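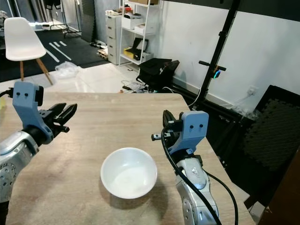
1/ House rules for tabletop work with two arms

Jade Sedgwick
August · 3 comments · 2 shares

I got asked to write down the rules we use for handling dishes with a two-arm setup. They fit on one page and most of them are boring. Posting them as a thread.

2/ Start with one object on the table. A plain bowl is fine. Run it with both grippers open and a person at the stop button before you add anything else.

3/ The stop button stays within reach of whoever is watching. If you have to take a step to get to it, move the button or move your seat.

4/ Cables get checked at the start of every session. Move each arm through its full reach by hand command and watch the loops. A cable that pulls tight at any point gets re-routed before the task runs.

5/ One person calls the run. At our place that's Mohsin Mughal in the mornings and Freya Haworth after lunch. Anyone can call a stop, and you don't need to explain it first.

6/ Hands stay off the table while the arms are powered. Resetting the objects counts. Pause, say "paused" out loud, wait for the answer, then reach in.

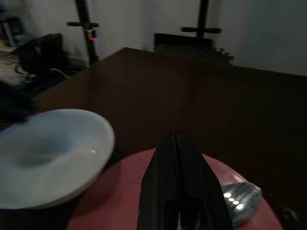
Gripper closed, bowl to the left, metal piece to the right.

7/ Crowded layouts come last. When the gripper has things close on both sides, we use the slow speed setting for the first 2 runs. Shiny metal gets its own line in the log so we can sort those runs later.

8/ Log every run, including the ones you stopped early. We had 3,490 entries at the last count and 700 were stops. Graham Catterall wanted the stops in a separate file. We kept them together and I still think that was right.

9/ If an object gets chipped, it goes in the bin that day. Don't glue it and don't put it back on the shelf.

10/ The Okau checklist has a longer section on lifting two-handed. I'll go through that one when Elsie Dobson has finished marking it up.

3 comments · Share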